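Dalen clothing swap moves to bigger hall

7 Feb 2024

The Dalen winter clothing swap is moving. Doors open at ten on the last Saturday-free weekend slot the hall had, see the posters for times. New spot is the old Tollulitz building on the river side, second entrance. Parking out back, not much of it.

Organizer Liv Berge said the library basement just got too tight. Last winter 972 items came through and the line went up the stairs and out the door. "People were trying on coats in the stairwell," she said. "We had to do somthing."

Same rules as before. Bring up to 6 pieces, clean, zippers working. Get a ticket for each one, swap for anything on the racks. No tickets left? Two dollars a piece, cash only. Kids' stuff doesn't need a ticket this year.
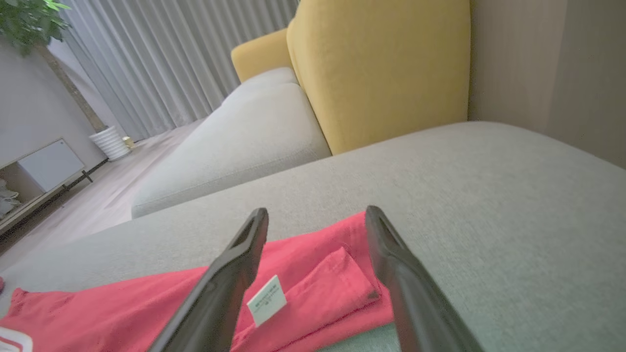 A coral-red garment on a sofa seat.

Not wanted: underwear, single socks, anything with a broken zip. Shoes OK if the soles are good. Winter coats especially, the racks ran out of those early last time.

Sutier, the repair shop on the corner, is sending over two people with sewing machines. Hems and buttons free, bigger jobs by donation. Room for 200 people at a time in the new hall, the basement held 65.

Drop-off starts this week at the Clultura front desk, afternoons only. Please dont leave bags outside the door. Leftovers go to the shelter the morning after.

Help still needed for setup and folding. Sign up at the desk.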